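October, evening

Rain from lunch onward, so I gave up on the gutter and did the desk instead. It has needed doing since the move from Prasiscombe. I allowed an hour. It took nearly 82 minutes, most of that on cables.

Method was the usual one. Pull everything forward from the wall, wipe the back strip, then put things back only if I could say what they were for. The back strip was gray with dust along the whole run under the power socket. Two of the cables went to nothing. One was the charger for the old Harkgate radio, which I gave to Tavion Kasprzak before we moved, and he has presumably been without it all this time. Wrote him a message. The other I could not identify: barrel plug, no markings, 12 volts by the meter. Kept it, against my own rule, in the glass with the other odds and ends.

The remaining cables still hang down from the socket and cross the back of the desk. I would like them in a channel. Measured for one at 35 inches, then found the wall is out of true by enough that a rigid channel would stand off at one end. Will try adhesive clips. Obaidul says clips never hold on that paint. He said the same about the hook in the hall, and it did come down, so I will clean the wall with alcohol first and give them a full day before loading them.

Liquids were the larger problem. I had let bottles collect on the right side because that is where my hand goes. Pump bottles are poor desk objects. They drip at the spout after use and the ring gets into the finish. I wiped under each one and found one ring that will not come out without sanding. Left it. A bottle can stand on it.

The 500 bottle is the one I keep putting off. The pink-red stuff is down to a shallow layer in the bottom and I have been leaving it there for no good purpose. Either it gets used up this week or it gets poured out and the bottle rinsed. The cap is sound and the walls are clear, so it would do for mixing the diluted cleaner, properly relabeled.
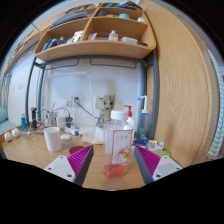

Right side of the desk, bottles still to be sorted.

The tree creature stays. It has no use and I am not going to pretend otherwise. The plastic bag in front of it has to go somewhere, and so do the small packets by the blue pump bottle. I stopped at that point as it was past six and I had not eaten.

Tried the mouse on the bare wood afterward. It tracks well enough without a pad, with a slight skip near the back. The coaster I want to the left, by the mug, with a clear hand's width between mug and mouse.

Still to do: packets, bag, clips, decision on the pink bottle. Also ring Barua about the boiler part, which was promised for last week. Obaidul is at Wernonwood until late tomorrow and has the small screwdriver set with him, so the loose drawer runner waits.

Soup, bread. Rain easing by nine. Gutter tomorrow if the ladder is dry.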